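Sterkgate Allotment and Garden Society
Minutes of the March general meeting

5 min read
14 shares · 3 comments

Held in the upstairs room at the Satton Street library, starting at 7 p.m. Annapurna Menon chaired. Sorcha Ó Néill took the minutes. Apologies were received from the holders of plots 8 and 31.

1. Minutes of the last meeting

The minutes were read and approved with one correction. Under "Paths," the gravel was recorded as delivered to the north gate. It was delivered to the east gate and is still there.

2. Matters arising

The lock on the east gate has been changed. Members who have not picked up a new key should see Sorcha after the meeting or leave a note in the shed mailbox. Old keys can be handed back or thrown away.

The letter to the city about the streetlight on the corner has been sent. No reply yet. Annapurna will call the office before the next meeting.

The blue tarp left on plot 17 has been claimed.

3. Water

Most of the evening was spent on this item. The supply line from the main to the lower plots is old and has been patched in several places. Last summer the taps at the bottom of the hill ran at a trickle on hot evenings, when everyone waters at once. Two quotes were brought to the meeting.

Hrubý quoted for replacing the whole line, with new taps at every second plot. The work would take two weeks and the water would be off for part of that time. Stesik quoted for replacing the lower section only and adding a pressure valve near the shed. That work is shorter and cheaper, but the upper section would still need doing at some point.

Several members spoke in favor of doing the whole job now. The holder of plot 22 said the upper section was laid in the same year as the lower one and is likely in the same condition. The holder of plot 5 disagreed and said the upper section is buried deeper and has never leaked. There was some discussion of whether anybody has a drawing of the line. One may be in the filing cabinet.

It was asked whether members could dig the trench themselves to bring the price down. Annapurna said both firms had been asked. Hrubý would accept a trench dug by members if it was to the right depth all the way along. Stesik would not.

A vote was taken on putting off the decision until the drawing is found. Carried, 20 in favor, 8 against. Sorcha will go through the cabinet. The quotes are good through the end of the season – members wanting to read them in full can find copies in the shed.

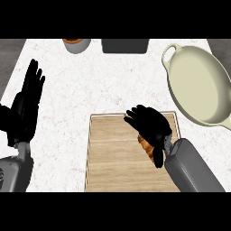

In the meantime, the rule on hoses stands. Hoses may be used on the lower plots in the mornings only. Watering cans may be used at any time. Please do not leave a hose running while you go to the car. Sprinklers are not allowed on any plot.

A member asked if rain barrels count toward the limit of one structure per plot. They do not. They do need a lid.

4. Plot fees

The fee stays the same this year. The deposit for new members goes up to $50, to be returned when a plot is handed back clean. Members who joined before this meeting are not affected.

There was a question about half plots. The holder of a half plot pays half the fee but the full deposit. One member thought this was unfair. Annapurna said a neglected half plot takes nearly as long to clear as a full one. The member asked for her objection to be noted, and it is noted.

Late fees were discussed and left as they are.

5. Waiting list

The list is longer than last year. Two plots have come free and will be offered in order. Plot 12 has a good deal of bindweed, and whoever takes it will be told so before signing. It was agreed that the first-year fee on plot 12 will be waived if the new holder has half of it cleared by the fall.

A member asked if plots can be passed on to a son or daughter. The rules say no. A change would have to be proposed in writing and put to the annual meeting.

6. Compost and manure

The middle compost bay is full and should be left alone until it is turned. Use the bay on the left. Please keep out cooked food, cat litter and anything with a plastic label on it. Seedling labels were found all through the last batch.

The stable has offered another load of manure. It would be dropped at the east gate, next to the gravel. It was pointed out that the gravel is in the way. Members with wheelbarrows are asked to move a few loads to the north path whenever they are on site – the path needs it more than the gate does. The manure will be ordered once there is space.

7. Seed swap

The seed swap will be held in the library's downstairs room. Bring seeds in envelopes with the name and the year written on the front. Seed potatoes are welcome if they are certified. Saved potatoes should stay at home, as we had blight on the lower plots last season.

Sorcha needs two people to set out tables and one to make coffee. Names can go on the sheet by the door. Anyone with spare tomato seedlings later in the spring may leave them on the bench by the shed, labeled.

8. Any other business

The shed roof leaks above the mower. A bucket is in place. The holder of plot 9 has some roofing felt left from a garage and will take a look.

A reminder that dogs must be on a leash. There were complaints about digging on plots 14 and 15.

The holder of plot 26 asked if the bonfire days could be moved to the evening. It was felt that the neighbors would not like it. No change.

The loppers with the red handles are missing from the shed. Please check your trunk.

Someone asked if the meeting could start half an hour earlier. The room is booked by the chess club until 7, so it can't.

The meeting closed at 8:50 p.m. The next meeting will be in the same room. Items for the agenda should reach Sorcha a week ahead.

3 comments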